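**Aus der Werkstatt: Der Handgreifer bekommt neue Polster**

26. Februar 2019

Wer in den letzten Wochen bei uns im Besprechungszimmer saß, hat es wahrscheinlich schon mitbekommen: Unser Handgreifer Lullo ist aus seiner Winterpause zurück, und er hat sie gebraucht! Vor der Pause standen 2.687 Griffe im Wartungsbuch, und das merkte man den alten Fingerpolstern auch an. Talha Butt hatte schon länger gemeldet, dass ihm glatte Sachen wegrutschen (Tassen vor allem, und einmal leider auch die schöne Teekanne von Thérèse Boychuk, der ich an dieser Stelle noch einmal herzlich für ihre Geduld danke).

Also haben wir das Gerät auf den Tisch gelegt und uns in Ruhe drangesetzt. Die beiden schwarzen Gummipolster sind mit je einer Schraube von hinten befestigt, und wer schon einmal versucht hat, diese Schrauben mit dem falschen Schlüssel zu lösen, weiß, warum jetzt ein beschrifteter Beutel mit dem richtigen am Ladegerät hängt. Bitte hängt ihn nach Gebrauch wieder dorthin zurück, auch wenn es nur »für fünf Minuten« ist. Vor dem Einsetzen der neuen Polster wischen wir die Aufnahmen mit einem trockenen Tuch aus, ohne Reiniger, und ziehen beide Seiten abwechselnd an, damit der Spalt in der Mitte gerade bleibt. Hashini Weerakoon hat dafür eine Lehre aus Blech gebogen, die sich so gut bewährt, dass Elstead gleich auch eine haben wollte.

Etwas mühsamer war die Kamera. Nach dem Zusammenbau saß sie einen Hauch schief, und die Kalibrierung brach immer wieder ab. Seon-mi Ra hat sich einen ganzen Nachmittag damit herumgeschlagen, bis sie den Grund fand: Am Halter war eine Unterlegscheibe doppelt eingelegt. Seitdem ist Ruhe. Geprüft wird jetzt nach jedem Polsterwechsel mit der kleinen Markerkarte, die jemand vor die Kamera hält, während die zweite Person den Greifer führt. Neun Stellungen reichen völlig, wenn ein paar davon am Bildrand liegen. Und bitte auch die Lüftungsgitter am Gehäuse absaugen, wenn ihr schon dabei seid! Im schwarzen Rippengitter hatte sich allerhand Staub gesammelt.

Die alten Polster hebe ich übrigens noch auf, falls jemand in Claraldale damit Reibversuche machen mag. Der nächste große Durchgang ist für Juli eingeplant, dann kommen auch die Kabel an die Reihe. Wer vorher ein Klappern hört oder sonst etwas komisch findet, schreibt es ins Wartungsbuch oder sagt einfach Marina Zervas Bescheid, sie freut sich über jede Rückmeldung, auch über die kleinen.
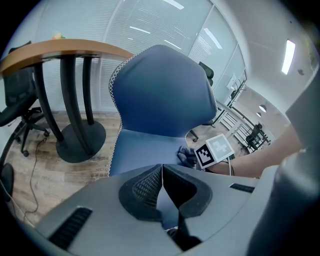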